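Solell contract kit - review after 4 months

Got this in June when I took on a second cleaning client and figured a handshake wasn't going to cut it anymore. Solell is a pack of fill-in service agreements, 14 templates, plus a little online tool that walks you through the blanks. One-time price, no subscription. I run a two person outfit, homes and a few small offices. Not a lawyer, obviously.

Setup is quick. Pick the type of job, answer the questions, out comes a document you can print or send for signing. First one took me a lunch break. Second one less. The wording is plain enough that my client read the whole thing in my kitchen and only asked one question (what "cure period" means - it's the time you get to fix a problem before the other side can walk).

Best part is the termination section. You choose the notice, I went with 7 days for homes and 14 for offices, and it carries that number through every page. I used Atport before this and it did not do that. Had one deal where page one said one thing and the back page said another, and guess which one the client liked better.

Late payment clause is decent too. Used it once. Sent the built in reminder letter on a Wednesday, quoted the clause, got paid. Maybe they were going to pay anyway, can't say.

Now the bad. There is a cap on liability box and it fills in 2000 dollars by default. Easy to miss, I missed it. If you are the customer and not the provider you'd want to look hard at that. There should be a warning and there isnt.

State rules. The tool asks for your state and then as far as I can tell changes one line, the governing law one. Some states have their own cancelation rules for work done in the home, and you are on your own there. I paid a local attorney to read my main template once and she changed two paragraphs. Worth it. Would do that with any kit.

Support is email only. Slow but they do answer, and it was a real answer.

Also tried Igwe, the free one. Fine for a one-off job. No way to add a schedule of services, so if you do recurring work skip it.

Saving is clunky - no folders, every draft goes in one long list named by date, so name your own files when you download. And the signing link expires without telling anybody. Lost most of a week to that.
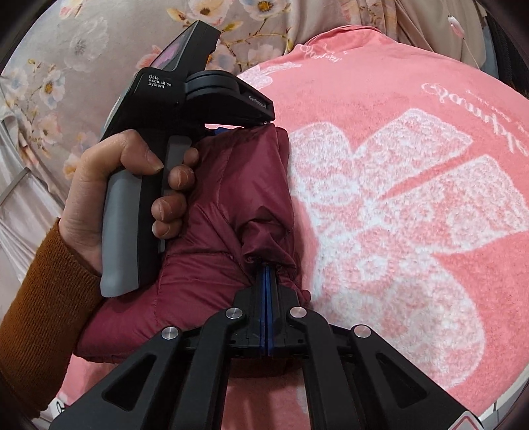
Would I buy it again, yes, for the termination and payment parts mostly. Four stars. Fix the liability box and I'd go to five. If your jobs are big or you have employees on site, get a proper contract drawn up and use this for the small stuff.

Related reviews
Ilus invoice app, short review
Atport templates: why I switched
Written notice by email or by mail?
Deposits and refunds for small service jobs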